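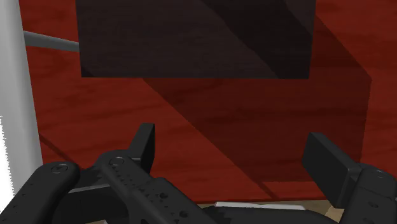 *Red wood grain with a wide shadow running across it.*

I want to stick up for the color red, on furniture, in a house where people live. My sister thinks I've lost it. The guy at the paint counter asked me twice if I was sure, and he sells the stuff!

We moved into the place on Eltgate in September, and every single room was gray. Gray walls, gray couch (ours, I admit it), gray rug with slightly different gray squiggles. I lived in it for months and kept buying throw pillows like that was going to fix something. Then my neighbor Denise Pickering had me over for coffee, and her kitchen table was red. Brick red, with the grain still showing through, and a bench on each side painted to match. I sat there for two hours and didn't want to go home.

People will tell you that you get sick of strong colors. Maybe! But I got sick of gray, too, and I never even liked it to begin with. We pick it because somebody might buy the house someday, and that somebody is supposed to be scared of color. I've got no plans to sell. Why am I decorating for a stranger?

The other thing I hear is that red makes a room look small. My dining room is small. It was small when it was gray, and I banged my hip on the same corner of the same table.

So I spent $208 on a secondhand table and enough stain to do it right, and I put it on in the garage with the door up and the radio going. Six evenings, start to finish. My husband said it looked like a barn door, and I said thank you. The evening sun comes in low over it now and throws these long dark stripes across the red, and I have let more than one pot of rice burn while looking at them.

I'm not telling anybody to paint the whole house. Do one thing — a chair, a shelf, the inside of a closet if you're nervous. If you hate it, you're out a quart of paint and a weekend. My sister is coming for dinner next month and I already know what she's going to say about the benches, which I'm doing next.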